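Allotment Society – notes from the February meeting

I said I'd take the minutes again, so please forgive the spelling and shout if I've missed your bit. We started at 7.30 in the back room at Ollavier, with 13 of us round the table once the late bus had got in. Apologies from the Orakzai family, who've all got the same cold.

Last meeting's notes were agreed, apart from my writing "leaks" when Araba had said "leeks". Changed now!
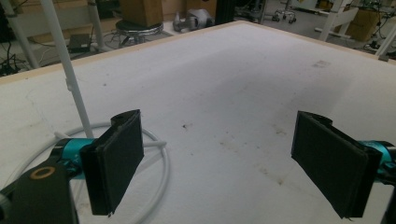
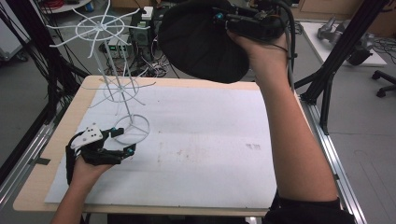
Water. The big item, and we went on for ages. The new standpipe by the top gate is going to cost us £146 if we dig the trench ourselves, and a lot more if we don't. Araba Fiadzo has spoken to the plumber and he's happy to come once the ground is soft enough to get a spade in. I asked whether we could put it nearer the middle path (my knees, you understand) but the pipe doesn't run that way, so I was outvoted, and quite cheerfully too. Agreed to go ahead. Digging names to Araba please.

Seed order. We're going in for one big order again this year – potatoes, onion sets, the usual beans. I'd like us to try the purple podded ones because they're so much easier to spot when you're picking. Mixed feelings about the squash after last summer. Forms back to me by the end of the month, and do write clearly, as somebody ended up with 200 shallots last time and was very good about it.

Empty plots. There are 3 going: two small ones by the hedge and Indeo's old one, which has a decent shed and an awful lot of couch grass. The waiting list has been offered first refusal. We talked about splitting Indeo's in half and most people liked the idea, but we couldn't settle who'd get the shed, so it's been held over.

Bonfires. After dusk only, and please look for hedgehogs first. Same rule as before.

Any other business. The wheelbarrow with the green handles is missing again. If it's behind your compost heap, could it come home? Plot swaps also came up, but it was gone nine by then and we've put them on the list for next time.

Next meeting same room, 7.30. I'm bringing the flapjacks.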